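Week 5: Exposure in Low Light

Reading before Monday: the handout on reciprocity, plus your own test shots from the last session.

Shutter speed and focal length

A long lens shows movement sooner than a short one. The old working rule is to divide 300 by the focal length to get the longest exposure, in seconds, before stars begin to trail. With a 150 mm lens that gives two seconds on a full-frame body. Treat it as a starting point and check the result at full magnification on the back of the camera.

ISO

Start at 2000 and make one frame. If the histogram is pressed against the left side, open the lens before you raise the ISO. Noise from an underexposed file that you brighten later is usually worse than noise from a higher setting used correctly.

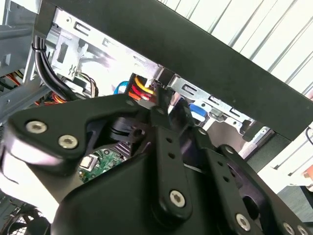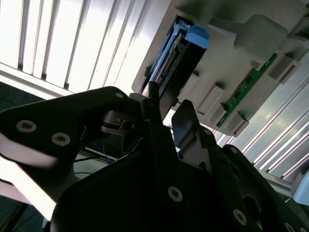 Focus

Autofocus will hunt in the dark. Switch to manual, turn on live view, magnify a bright star or a distant lamp, and turn the ring until the point is as small as you can make it. Tape the ring down. Check again after an hour - lenses shift as they cool.

Tripod and release

Keep the center column down. Turn stabilization off. Use a cable release or the self-timer set to 5 seconds.

Assignment

Shoot the same subject at three shutter speeds, keeping the overall exposure equal by changing ISO. Hand in the raw files unedited, with a note of the settings for each. Loan tripods are signed out at the Droseo desk and must be back by noon on Monday.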